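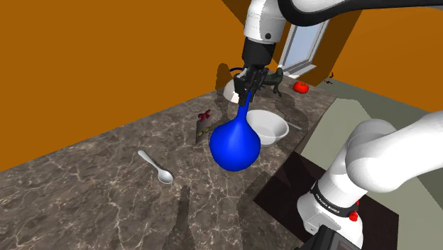

**Clendura 台面涨价,老城区装修户赶在月底前下单**

2025年9月16日

Clendura 石材昨晚发通知:大理石台面下月起涨价,每延米加200元。人造石暂时不动。通知只有半页纸,没解释太多,就一句“原料和运费压力”。

今早 Haden 路建材市场,门还没开全,已经有人在排队问价。多数是老城区旧房改造那批业主,厨房拆了一半,台面还没定。

“上周来量的尺,说好回去想想,一想就想出两百块一米。”一位姓邓的业主说。她家厨房是L形,台面加上挡水条,算下来要多掏不少。

Clendura 华东区销售负责人 Maribel Sotelo 在电话里说,月底前交定金的订单按老价走,安装可以拖到年底。定金2,000元,不退,但可以换花色。她说灰褐底、带细白纹的那几款最紧,仓库剩的大板不多,补货要等船。具体哪天到?“还在问。”

另一家供货商 Wirkero 表示目前没有调价计划,不过加工费4月已经涨过一次了。Wirkero 门店的人说,这两天来比价的客人明显多,量尺师傅排到下周末。

Crabtree 设计工作室接了不少旧厨房的活。他们的建议比较直接:别为了赶价格乱定尺寸。水槽型号、灶具开孔没确定之前,先交定金锁价,开料单晚点再签。开孔切错了,整块板基本报废,厂家不赔。还有一条,旧柜体承重要先看,天然石比原来的防火板重得多,有的柜子得加固再上。

日常保养的问题今天也有不少人问。市场管理处贴了张简单提示:大理石怕酸,柠檬汁、醋洒了马上擦;洗涤剂用中性的;每年做一到两次防护。嫌麻烦的,选人造石或者岩板就好。

记者在现场看到,几家店的报价单写法不太一样,有的含磨边,有的不含,有的连上楼费都另算。7楼以上无电梯的,搬运费差得挺多。签之前问清楚,让店家写在单子上,口头答应的不算。

市场管理处说,对定金纠纷会设一个登记点,就在2号门进去左手边,带合同和收据既可。周末照常有人值班。

调价后的完整价目表,Clendura 称本周内会发到各门店。收到后本报再更新。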